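Trunedia Community Help > Home Repair and Cleaning > Surfaces

Getting black specks and scuffs off a white tabletop without hurting the pattern

Asked by Rory Cairns
Viewed 384 times
3 answers

I have a white tabletop with a faded pastel pattern on it: a big Saturn kind of planet, stars, butterflies, hearts, and some roses. It gets used for small screwdriver work. It has picked up a lot of little black specks and gray scuffs and I would like to get it clean again without wiping the planet off.

What I have tried so far:

Dish soap and warm water with a kitchen sponge, soft side. It took off some general dinginess. The specks stayed where they were.

A dry paper towel. This made it worse. Some of the specks smeared.

A pencil eraser on one scuff near a corner. The scuff got lighter but I stopped when I saw a little color on the eraser. I don't know if it was color from the pattern or just dirt.

The table came with the place and there is no label on it. I don't know what the surface is. I can't tell if the pattern is on the top itself or on a thin sheet laid over it, and I have not found an edge I can get a fingernail under. The colors have been pale for as long as I've had it, which is six months, so I don't think I did that.

Questions:

1. What takes off black specks like these? Some feel like crumbs and some feel flat, like they are part of the surface.
2. Is there a safe way to test whether a cleaner will lift the pattern?
3. Once it's clean, is it worth putting something over it?

I don't want to replace it. I would take a slightly dirty table with a planet over a clean plain one.

Answer from Linnea Forsberg

Magic eraser sponge. Works on everything white. Wet it, squeeze it out, rub. I've done my whole kitchen with them.

Comments on this answer:

Hjørdis Aasen: Please don't use a melamine sponge on a pattern if you don't know how it was put on. It is very fine sandpaper. It will clean a white laminate counter and it will also take a print right off if there is no hard coat over it.

Linnea Forsberg: I've never had a problem but my counters are plain.

Hjørdis Aasen: Rory, can you add some photos? Up close and from farther back. It matters whether the specks are evenly spread or bunched up where the tray or the tools go.

Rory Cairns: Adding them below.

Follow-up from Rory Cairns

I took Hjørdis's advice and have not used the melamine sponge. The first two are the planet part, with the yellow tray at the right. The other two show more of the table, including the roses at the front.

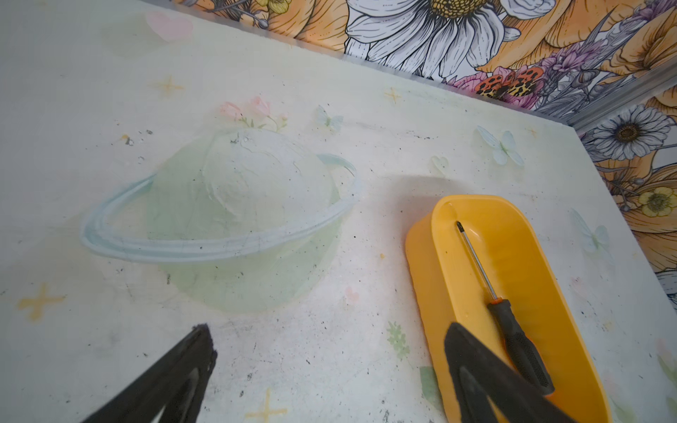
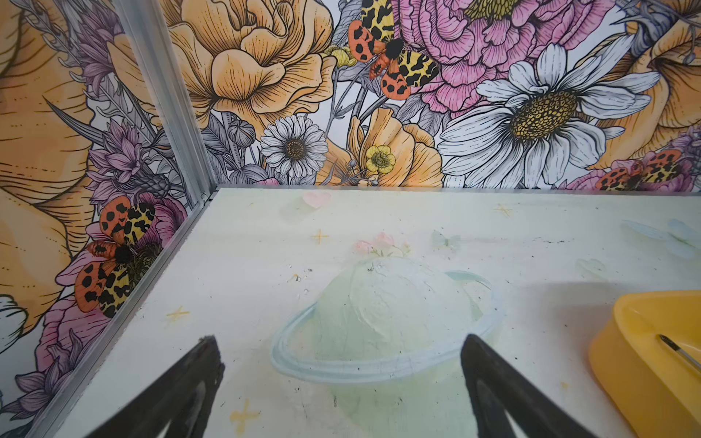
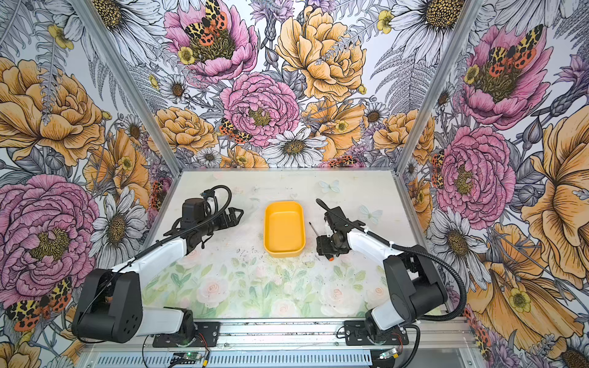
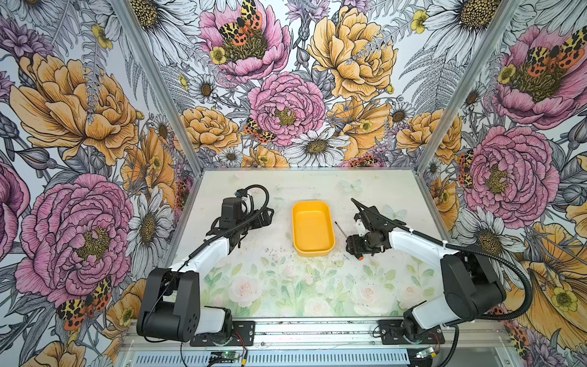
I went over the table with my hand after reading the comments. The crumb type of speck comes up if I press a fingertip on it. It leaves a gray mark on my finger, so I am guessing it's rubber or plastic or dried grease with dust in it. The flat type doesn't come up at all, and I can't feel it with a fingernail. The scuffs are long and gray and most of them are smooth. I found one that catches my nail, so I assume that one is a real scratch and I'm not expecting it to go away.

The walls don't need anything. They have flowered wallpaper and it's fine. I mention it because whatever I use on the table shouldn't splash, and I'd like to avoid sprays for that reason.

The tray cleans up easily in the sink. I only wash it when I remember to, so it may be bringing some of this dirt back with it.

I have at home: dish soap, rubbing alcohol, white vinegar, baking soda, a bottle of Gramen citrus cleaner that was under the sink when I moved in, and a bag of old cotton T-shirts. I can buy something else if that's what it takes.

Answer from Hjørdis Aasen (marked as the accepted answer)

Thanks for the detail. I did shop cleanup for a long time and I've dealt with printed tops before, mostly play tables and craft tables. Here is the order I would go in. Go slowly and stop when it looks good enough to you.

First, get the loose stuff off dry, and do it without rubbing. Your paper towel smeared the specks because it dragged them. Use a vacuum with a soft brush on the end, on low. Anything on the table that lifts off easily, such as the tray and the loose tools, should come off first. If you don't have a brush attachment, use a wide soft paintbrush and sweep toward a dustpan held at the edge of the table. After that, take a piece of painter's tape, sticky side down, and dab at the crumbs that are left. Dab straight up and down. Painter's tape only. Packing tape is too strong and I've seen it pull color.

Second, test. Pick a spot with some color in it that you care about least. From what you describe, a faint bit of leaf near the edge would do, or whatever has already faded. Put one drop of soapy water on a cotton swab and roll it over the color for a slow count of ten. Look at the swab. If it's gray, that's dirt. If it's pink, green, blue or yellow, that's the pattern coming off. Then do the same in a different spot with the next cleaner. My order would be:

Dish soap in warm water
White vinegar mixed half and half with water
Rubbing alcohol, last, on a barely damp swab

Leave the citrus cleaner out of it. Citrus cleaners often have a solvent in them that softens ink and some plastics, and an old bottle could have anything in it by now. I'd leave the baking soda out too. It scratches.

Your eraser test didn't tell you much because a pencil eraser is a bit abrasive and has its own color. If it was a pink eraser I would ignore the result.

Third, soak. This is the part people skip. Flat specks that don't come up with a wipe will often come up with time. Cut a piece of T-shirt, wet it with warm soapy water, wring it out well so nothing runs, and lay it flat over the bad spot for four minutes. Lift it and wipe once in one direction with a clean dry piece. Turn the cloth to a clean part for every wipe. You may have to do it a few times. Keep the water away from seams and corners. If there's a sheet over the top, water under the edge will make it bubble, and then you have a different problem.

Fourth, scuffs. Gray smooth scuffs are usually something softer than the table that has rubbed off on it. If your alcohol swab came back with no color, use a barely damp cloth with alcohol on just the scuff, in small circles, and follow with a damp cloth with plain water. If the swab did show color, keep the alcohol for the white areas between the shapes and stay well back from the outlines. A white vinyl eraser, the kind used for drafting, is much gentler than a pencil eraser and is worth buying for this.

Some of the flat specks may be tiny pits in the surface with dirt at the bottom. You'll know because they get lighter with soaking and then stop getting lighter. Leave those alone.

On your third question, yes, I think a cover is worth it, but only once the top is fully dry. Give it a night. I would use a clear desk mat that just lies there and can be taken off and washed. I wouldn't use a spray sealer over a pattern you don't know, and I wouldn't use stick-on film because you can't get it off again without risking the print.

Wash the tray each time you clean the table, bottom included. Grit on the bottom of a tray will scratch every time it slides.

Comments on this answer:

Rory Cairns: This is very helpful. Is there a thickness I should look for in the mat?

Hjørdis Aasen: Thick enough that it doesn't curl at the corners. Buy one sold flat if you can. The rolled ones take weeks to lie down.

Dalia Grīnberga: Some clear soft vinyl mats stick to printed surfaces if they sit for a long time in a warm room. Lift it now and then.

Hjørdis Aasen: Good point. A hard clear sheet avoids that.

Answer from Ermanno Sanna

I agree with most of what was said above. A few things from my own table, which is a white printed one from Bråten that my kids used before I took it over.

I used a plastic scraper on the hard specks, the kind that comes with a cast iron pan. Held nearly flat, with soapy water under it. It got off blobs of glue and what I think was melted plastic. It didn't mark the print, but mine has a shiny coat over it and yours may not.

Toothpaste did not work. It left a dull patch that you can still see from the side. I used it because I read it on another site.

For the cover I bought a Karano clear mat and cut it with a utility knife. It has been fine. Screws roll on it more than they did on the bare table, which annoyed me for a while, and now I keep them in a tray anyway.

If the pattern has faded from sun then no cleaning will bring it back, so check where the window is before you blame the dirt.

Comments on this answer:

Linnea Forsberg: Toothpaste is the same idea as the sponge I think. I take back the sponge.

Ermanno Sanna: The sponge is good on my stove.

Update from Rory Cairns, 07/03/2023

I did the vacuum and the tape first and that made more difference than I thought it would. Swabs with soap and with vinegar both came back gray only. The alcohol one had a little blue on it near a butterfly, so I put the alcohol away.

I did the soaking with six pieces of T-shirt laid out at once so I wasn't standing there waiting on one. The planet looks better and the ring is easier to see. There are still specks, mostly flat ones, and they're a light gray now. The vinyl eraser took out several of the scuffs in the white parts.

I haven't bought the mat. If anyone knows of a hard clear sheet that can be cut at home without cracking, please add it here.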